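Notes for week four: weighing, wrapping and posting small parcels

Right, these are the notes I promised on Sunday when the printer gave up on us. They follow more or less the order we did things in, with a few bits I forgot to say and a couple of answers to questions people asked on the way out. If you missed the session, you can work through this at home with a kitchen scale, a ruler and whatever boxes you've got stashed in the cupboard (we've all got them).

Before you start

Clear more space than you think you need. I always start with a tidy little patch in the middle of the table, and ten minutes later I've got paper on the chair and the scissors have vanished under something. Put the scale down first and leave it alone. It wants a flat, firm surface, and if your cloth is thick or has ruckled up, smooth it out before you switch the thing on. A scale sitting on a fold will rock, and then you'll get a different number every time you breathe near it.

I do like a cloth on the table, I'll admit. Kristine Buenaventura asked whether it was wise with all that tape about, and she has a point, because tape will grab hold of fabric if you let it. Do your taping on a tray or a bit of spare card, then. But a cloth stops the boxes skating about, and it's kinder to ribbon than a bare table is.

The scale itself

Most of you have one of the flat digital ones, and they're perfectly good for this. The things that matter are these. Turn it on with nothing on it and wait for it to settle at zero. If you're using a tray or a bowl, put that on and press the zero or tare button, then add your parcel. Check you're in grams! At least one person in every group I've taught has weighed a whole morning's work in ounces and wondered why everything was so light.

Don't let the box hang over so far that it rests on the edge of the scale body or hides the display. If it does, turn it round, or stand it on something small and flat, and zero the scale again with that in place.

Weigh each thing twice. First empty, then packed. Write both down. Our empty practice box came out at 40 grams, and the same box filled and taped was 139, so the contents and all the trimmings came to 99. I know that sounds fussy, but once you have the empty weight of a box you never have to find it out again, and you can plan what goes in before anything is sealed.

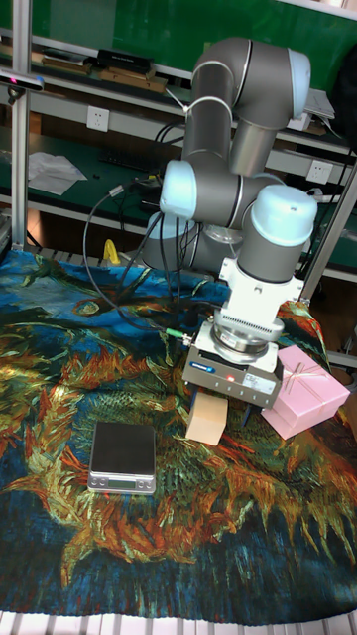 Week four table: kitchen scale, plain box and pink gift box on the sunflower-style cloth.

Plain box or gift box?

We spent longer on this than I meant to, but it was a good argument and I enjoyed it. Hadiza Anozie was firmly for plain card every time, with all the prettiness on the inside. Subbarao Nair wanted the ribbon on show the moment it came through the door. I'm somewhere in the middle, and it mostly depends how the parcel is travelling.

If you're handing it over yourself, use the gift box and enjoy it. A thin ribbon across the lid is plenty. Wide ribbon on a little box looks like a scarf on a mouse, and it's a devil to tie as well. Cut more than you need, tie it, then trim the ends on a slant.

If it's going in the post, the gift box needs an outer. Ribbon catches on everything, and a lid that lifts off nicely will lift off just as nicely in a sorting office. Choose an outer with a finger's width to spare on each side and fill the gap with crumpled paper. Press it down into the corners. Then close the flaps and give the whole thing a gentle shake by your ear. If you can hear it moving, open it up and add more.

Plain cube-shaped boxes are lovely for one small, sturdy thing: a mug, a candle, a pot of jam. Wrap whatever it is before it goes in, put a pad underneath, then pad the sides and finish with the top. People tend to skip the pad underneath. Please don't skip the pad underneath.

Measuring up

Length, width, height, in that order, with the box sitting the way up it will travel. Measure at the widest part, bulges included, after it's been taped. A box that measured beautifully when it was flat and empty can easily puff out once you've been generous with the paper.

Your table for this should have five columns: what's inside, empty weight, packed weight, the three measurements, and where it's going. Mark Anthony Enriquez added a sixth for what the postage cost, and I've pinched that idea for the next group.

Labels

Write the label before you stick it on. I mention it only because I still get this wrong myself, leaning on a taped box with a biro and denting the lid. Stick it on the largest flat side, away from the seams, and smooth it from the middle outwards. Put the return address on the back or the underside, smaller than the main one.

On the pink or any other coloured box, use a white label. Pen straight on to coloured card is hard to read in poor light, and the shiny sorts smudge.

Things people asked

Can I use my kitchen scale for food afterwards? Yes, just wipe it down first. Boxes have been on all sorts of floors.

What if the parcel is too heavy for it? Look on the underside or in the leaflet for the maximum, and don't go over. For anything big, use bathroom scales: weigh yourself holding it, then weigh yourself without it, and take one from the other. It's rough, so leave a good margin.

Is it worth keeping old boxes? Keep the ones with crisp corners. Keith Rutherford brought in 74 of them, flattened and tied in bundles, and we're very grateful, so do come and help yourselves.

For next time

Please bring 2 boxes of different sizes, something small to go in each, and your filled-in table from this week. A ruler too, if you have one. I'll bring the tape, and there's a fair bit of ribbon left from June. We'll begin with corners and folding, then go on to wrapping a box without that great lump of paper at each end.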